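Chapter 7
When the Grip Fails

On a Sunday night shift at the Hovurthorpe packing centre, a two-armed sorting cell dropped a packet between a bin and the frame. The Grondholm controller had recorded a good grasp, so the cell carried on. By morning it had logged 3,081 picks, and 311 of them were wrong.

The fault was traced to a worn finger pad and a force threshold set too low. Neither would have stopped the line alone. Together they let the controller treat a slipping wrapper as a held one.

Soft packets are harder to hold than cartons – the wrapper moves over what is inside, and the colour and glare of the film can mislead a vision system.

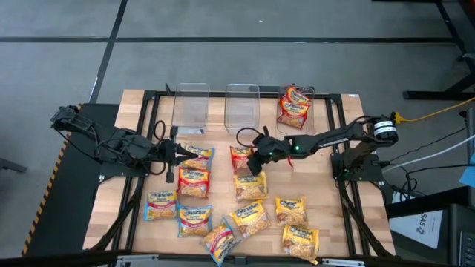
Arms that share a work area add a second hazard. A dropped item may lie in the other arm's path, and a person who reaches in to clear it is exposed to both. Section 7.1 covers grasp verification and Section 7.2 covers isolation before entry.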